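Pernent Field, Cotevport
Preseason ballpark inspection checklist, with comments
Inspector: Ruth Cuadros
Date: November 25, 2020
Next inspection: January

Ratings: OK / Monitor / Repair before play

1. Backstop netting
Rating: Monitor
Two tears at knee height on the third base side, both patched with cord. The patches hold under hand pressure. Replace the full panel if a third tear appears. Anchor cables tight at all posts.

2. Outfield fence padding
Rating: Repair before play
Bottom straps missing on the left field corner pads. The pads lift when pushed and expose the rail. Skastau straps from last year's order will fit. Warning track clear of stones.

3. Pitcher's mound
Rating: OK
Rubber level and firmly seated. Landing area worn but within limits. Add clay before first practice and tamp in thin layers.
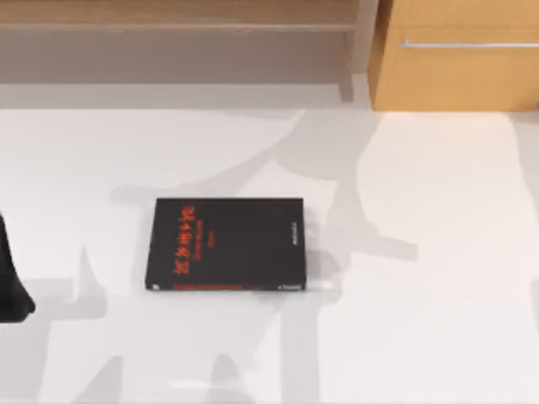
Check the mound height again after the clay has settled. The fall toward home plate was measured with string and line level, and the readings are on the back of the field sheet.

4. Bases and anchors
Rating: Monitor
Second base anchor sits high on one side. Reset it flush with the ground. Breakaway bases release correctly at first and third. Anchor plugs were missing and have been reordered from Wunderlich.

5. Dugouts
Rating: Repair before play
Home side rail loose at the step end. Bench bolts tight. Visitor side has one cracked step edge, marked with paint. No play until both are fixed.

6. Bleachers
Rating: OK
37 seat planks checked, 19 refastened. End caps in place. Handrail firm on both aisles.

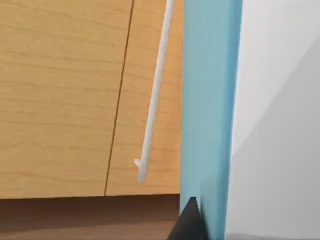
7. Equipment room
Rating: Monitor
Helmets with cracked shells pulled from use and tagged. Catcher's gear complete in all sizes. The first aid kit needs cold packs and tape. Cabinet doors in the honey-colored wood finish, with the thin dark brown seam between them, are to stay shut during games. Bats go on the wall rack, barrel down. Line chalk is stored off the floor.

8. Lights and scoreboard
Rating: OK
All switches labeled. Scoreboard cable cover secured to the ground.

Follow-up: Oľga Ševčík to confirm items 2 and 5 in writing. Items marked Monitor carry over to the January sheet.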